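Stutitz offices complete move to shared filing cabinets

Tekov, the office services provider, has completed the reorganisation of paper records at the Stutitz administrative building. The work brings 221 box files, previously kept in separate offices over 3 floors, into a single run of cabinets open to all departments.

Each file has been checked, relabelled where necessary and given a fixed place on a shelf. Files are stored upright and side by side, with the label facing the door, so that staff may find a record and return it to the same position.

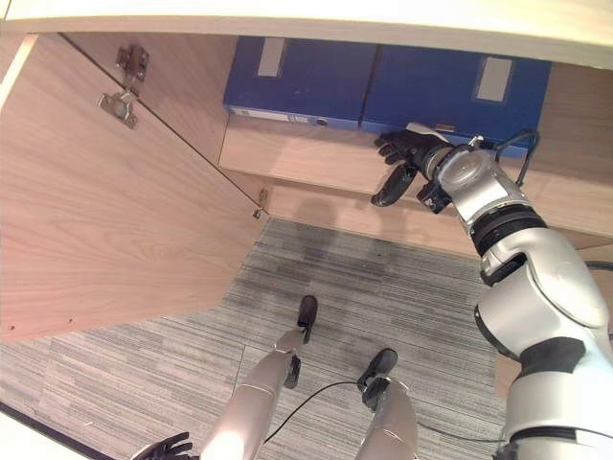
Photo: Tekov press office

The building holds more than 1,000 individual folders. A review carried out in the spring found that many were duplicates or had passed the end of their retention period. These were removed before the move began, and 129 shelf positions have been left free for future use.

The cabinets were supplied by Jarketti in a light wood-grain finish. Shelf heights were set to suit a standard box file, and doors are to be kept closed when the cabinets are not in use.

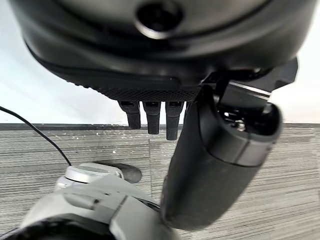 Departments remain responsible for the content of their own files. Requests for a new shelf position should be made through the records desk, which will issue a label and update the index. Loose papers will not be accepted for storage.

The index was prepared by Cusi and is available to all staff at Stutitz. A printed copy is held at the records desk for visitors.

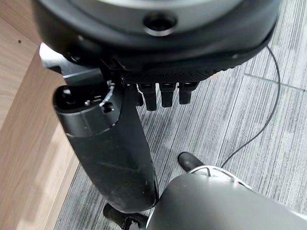
Shared filing area, Stutitz administrative building

A second phase, covering plans and oversized documents, is due to start in October. The records desk will remain open during this work.

Further information is available from the Tekov press office.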